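Hellidance Herbal Throat Lozenges, the 30-count tin

I get one sore throat a year and it always shows up in October, right when I have the most talking to do. Last time around I was down to a whisper by lunch and my coworker Laine Liepiņa slid a tin of these across her desk and said to take two and stop complaining. So I did (the taking, anyway), and then I bought my own tin, and now I have opinions!

First, what they are. Hellidance makes them with sage, thyme and licorice root, plus honey and a little menthol. There's no numbing agent, so if you want that dead-tongue feeling you get from the pharmacy sprays, keep walking. They're the size of a nickel, dark brown, and they take forever to dissolve — I timed one at 16 minutes, and that was with me cheating and moving it around. 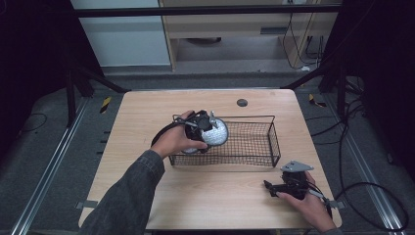 Taste is where people split. My brother-in-law Fergal Scanlon spat his out and said it was like licking a hedge. I like it, but I'm someone who drinks sage tea on purpose. The licorice comes on late and hangs around, so don't plan on enjoying coffee afterward. At home I'd keep the tin in something low and open, like the black wire mesh basket on the table there, so I could find it at two in the morning without turning on a light. I can't say they cured anything. The throat went away in five days, same as every year. But I slept better with one before bed, and the cough that wakes me up was quieter, or I was more tired. Hard to say.

A real warning about the licorice, though. I asked my pharmacist, Dindo Tolentino, and he said to go easy if you have high blood pressure or take water pills, and to check with your doctor before using them every day. That warning is on the leaflet too, in print so small I had to take my glasses off to read it.

I also tried the Ferley drops for comparison. They're cheaper and sweeter and gone in a few minutes, and the honey in them tastes like pancake syrup. My kids prefer them by a mile. Palumbo makes a sugar-free version that I wanted to love, but the aftertaste was bad enough that I gave the rest away.
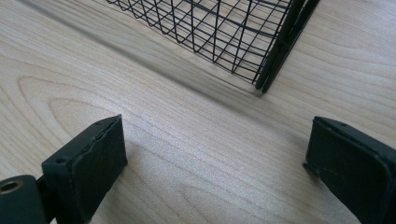

Wire mesh basket on a pale wood tabletop.

My complaints: the lid on the tin is too tight, and once it gets sticky you need a butter knife. The lozenges clump if you leave them in a warm car. And about 25 cents apiece adds up when you're going through six a day.

Still buying another tin before next fall. Four stars from me, one off for the lid.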